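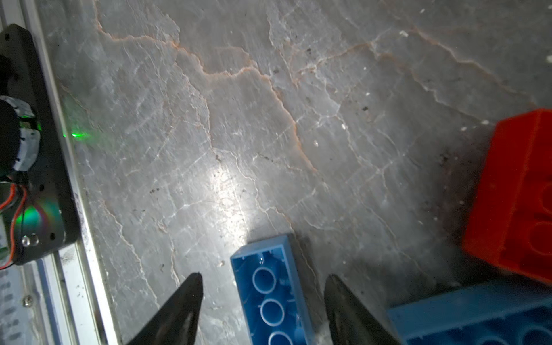

The Tovow Public Library will open a toy lending collection at its main branch this month, the library announced on June 5, 2021. Residents with a current library card will be able to borrow building sets, wooden puzzles, board games and early learning toys under the same account they use for books. Building sets are expected to be the most requested part of the collection, and the library has prepared them with particular attention to cleaning. A plastic building brick turned upside down shows a hollow underside with round tubes along its center, and dust and crumbs can settle in spaces of that kind. Bricks in the collection will therefore be washed in mesh bags and left to dry with the open side down before they are returned to the shelf.

The collection opens with 175 items, most of them intended for children between the ages of three and ten. Each item will be stored in a clear zippered bag or a lidded bin with a printed contents card. Borrowers are asked to check the contents against the card before leaving the building and again before returning the item.

Toys may be borrowed for two weeks and renewed once if no other household is waiting. Each card may be used to borrow up to two toys at a time. Items must be returned to the children's desk during open hours and may not be placed in the outdoor book drop, where they could be damaged or could block the chute. Holds can be placed online, by telephone or in person.

The library will not charge late fees on toys. Overdue items will be handled in the same way as overdue books, with a reminder sent by email or text message and a hold placed on the account after the third notice. A missing piece should be reported at the time of return. Small losses will not be billed, but a set that can no longer be used as intended may be charged at replacement cost.

Planning for the collection began in January, when the library asked cardholders which new services they would use most often. Families with young children named toys and games more often than any other choice. Many wrote that they had little room at home for large sets, or that their children lost interest in a new toy after a short time. Several child care providers working from their homes asked whether they would be allowed to borrow on behalf of the children in their care. They will be, using a standard adult card.

Start-up costs were met through a grant from the Vinska Family Fund, which supports early childhood programs in the county. Shelving and bins were supplied at a reduced price by Castico, a storage firm based in Tovow. No money was taken from the library's book budget. The grant also covers replacement parts and cleaning supplies for almost two years, after which the service will be reviewed as part of the regular budget process.

All toys will be inspected and cleaned after each loan. Hard plastic items will be washed in warm water with mild soap, and wooden items will be wiped by hand. Soft toys and dress-up clothing are not included in the collection. Items with small parts carry a red label and are not recommended for children under three. The final decision on whether an item is suitable rests with the parent or guardian.

The toy shelves are on the lower level, next to the picture books, and can be reached by elevator from the main lobby. The Tsang Avenue branch will not hold toys of its own at first, but cardholders may ask to have items sent there for pickup. Requests for delivery between branches should be made by noon on the day before pickup.

Residents who wish to donate toys are asked to speak with staff at the children's desk before bringing items in. Donated building sets do not need to be complete, but they should be clean and free of broken pieces. Battery-operated toys cannot be accepted. A full list of items available for loan can be found in the library's online catalog under "Toys and Games."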